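Search this guide Go Clear

Heltia Hand-Held Gripper Set-Up Guide
Section 3. Planning and Budgeting for a Collection Station

This section covers what to buy, in what order, and how to set the budget for a tabletop station used with hand-held grippers. Read it before placing an order. Assembly and calibration are covered in Sections 4 and 5.

3.1 Before you start

You will need the following information:

- Floor plan of the room, with outlets and windows marked
- Number of operators per shift
- List of tasks to be recorded in the first period
- Name of the person who approves purchases

Note: One station supports one operator at a time. Two operators sharing a table will appear in each other's recordings, and those recordings are normally rejected at review.

3.2 Set the station budget

1. Enter the gripper cost on line 1 of the planning sheet. Do not combine it with finger pads or cables, which are replaced on a different schedule.

2. Enter the table, cloth, and backdrop on line 2. At current Vondley list prices, a basic set comes to 400 dollars per station, freight not included.

3. Enter household objects on line 3. Order duplicates of anything that breaks, stains, or scratches. Plastic bowls and cups are inexpensive and hold up well under repeated gripping.

4. Enter storage on line 4. Recordings are kept on the local drive until they have been uploaded and checked. Size the drive for a full week of work.

5. Add a reserve for wear parts on line 5. Finger pads are the main item. Stations that handle hard or glossy objects should carry a spare set for each gripper.

6. Total lines 1 through 5. A complete station without the gripper should come to around 2,000 dollars. If your total is much higher, check line 3 first.

Caution: Do not buy finger pads by color alone. Pads from other suppliers may look the same and have a different thickness. The wrong pad changes the closing distance and makes the calibration in Section 5 invalid.

3.3 Choose the table covering and backdrop

7. Choose a cloth that covers the whole work area. Patterned cloth is acceptable. Buy it large enough to hang over the edges, and clip or weight the corners.

8. Choose a printed backdrop wider than the table. Room interiors are stocked by Irnisus in several styles. Order at least two styles per station if your task list calls for varied settings.

9. Leave space between the table and the backdrop so that the cloth can be changed without taking the print down.

Note: Creases in the backdrop do not affect calibration. If your project requires a smooth print, add a steamer to line 2.

3.4 Check the object list against the gripper

10. Place each sample object on the table and approach it with the jaws open.

11. Close the fingers on the object and lift. For bowls, grip the side wall with one pad inside and one pad outside.

12. Strike from the list any object that cannot be held this way without slipping or bending. Do this before placing the bulk order.

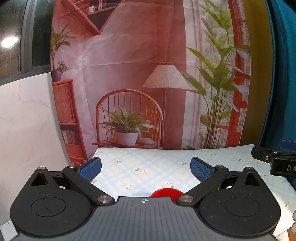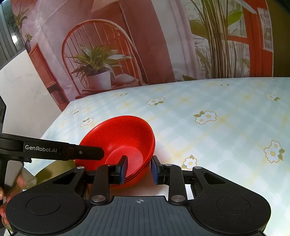 Figure 3-1. Work at a covered table with a printed backdrop. First view: jaws open. Second view: red bowl held between the finger pads.

13. Record the result for each object in the "Grip" column of the planning sheet.

Caution: Keep fingers clear of the linkage arms while the jaws are moving. The pivot joints can pinch.

3.5 Place the order

14. Order one full station first. Run it through at least one complete task before ordering the rest. The Rondonuwu site skipped this step and had to return most of its tables, which were too shallow for the reach tasks on its list.

15. Send the completed planning sheet to Carleen Rutherford, Equipment Planning, for review. Quote form 803 on the request. Sheets received by the end of April are priced under the current list.

16. After approval, order the remaining stations as a single lot. Split orders are charged freight separately.

Note: Gripper lead times are longer than those for furniture. Place the gripper order first and schedule the table delivery to match.

Go to Section 4, Assembling the Station.

Contact Equipment Planning | Copyright Heltia. All rights reserved. | Back to top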